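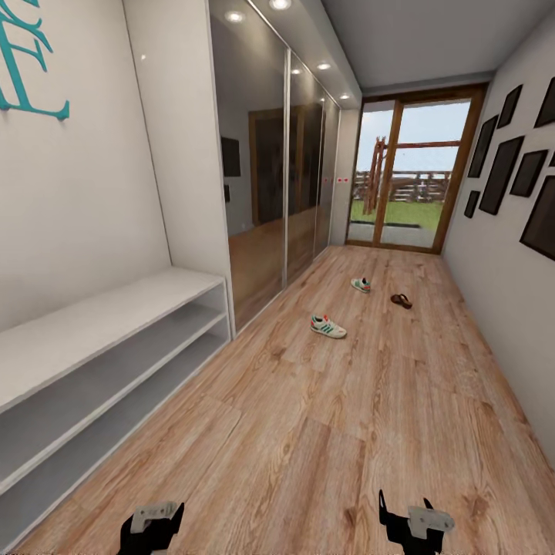

Section 4. Installing the Hub and Leak Probes

Read this section through before opening the probe packets. The Silloveo hub must be powered and registered before any probe is paired. Probes paired to an unregistered hub are dropped when the hub first restarts.

4.1 Before you start

You will need the hub, the power adapter, the probes, the pairing pin, and a phone with the Ritach app installed. The hub supports up to 12 probes on one channel. For larger homes, see Section 9, Linking a Second Hub.

Caution: The hub is for indoor use only. Do not install it in a bathroom, over a sink, or inside a closed metal cabinet.

4.2 Placing the hub

1. Choose a dry, flat surface within reach of a wall outlet.
2. Set the hub upright with the cable port facing down and to the rear.
3. Leave at least a hand's width of clear space on all sides.
4. Plug in the adapter. The status light turns amber, then blinks green.
5. Open the app, tap Add Hub, and enter the code printed on the base.

Registration can take several minutes. Do not unplug the hub while the light is blinking. If it turns red, hold the reset button until it goes out, then repeat from step 4. 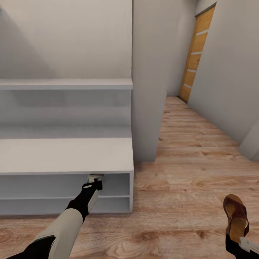

Low shelving with a flat top and open cubbies.

Note: Hubs with firmware earlier than 529 do not show the blinking green light. Wait for the app to report Ready, then install the update when prompted.

4.3 Pairing the probes

1. Pull the battery tab from one probe only.
2. In the app, tap Add Probe.
3. Press the pairing pin into the hole on the underside of the probe until it beeps twice.
4. Enter a name for the probe, such as Water Heater or Kitchen Sink.
5. Repeat for each remaining probe.

If a probe beeps once and stops, its address is already stored. Delete it from the probe list and pair it again. Names may be changed later without pairing again.

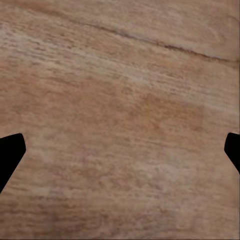 Each probe senses water through two contacts on its underside, and both must rest fully on the floor. Wipe the spot with a dry cloth before setting the probe down. Do not use wax, oil, or polish under it. Where wood has a thin dark seam like the one in the close-up, set the probe to one side of the line with both contacts on the same unbroken area. On tile, keep the contacts off the grout. The adhesive pads supplied for pipe mounting are not for use on floors.

4.4 Testing the alarm

1. In the app, tap Test Mode. The siren volume is reduced for 7 minutes.
2. Touch a damp cloth to both contacts of the probe.
3. Confirm that the hub sounds and that the app shows the correct probe name.
4. Dry the contacts and wait for the All Clear message.

Test every probe after installation and again each November. Replace the battery when the app reports Low. The battery is rated for some 2,000 test cycles, and cold rooms shorten its life.

Caution: The siren is loud at full volume. Do not hold the hub near your ear during a test.
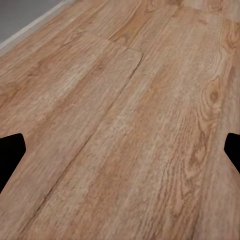
Plank floor and baseboard at the foot of a wall.

4.5 Using a Bite shutoff valve

The Bite valve is sold separately and must be fitted by a licensed plumber. Once it is fitted, open Devices, select Link Valve, and choose which probes may close it. A probe left unselected will sound the alarm but will not shut off the water.

To reopen the valve after an alarm, dry all affected probes, then turn the manual key a quarter turn counterclockwise. The valve cannot be reopened from the app.

Section revised Apr 28, 2021. Technical content: Unnur Ingvarsson.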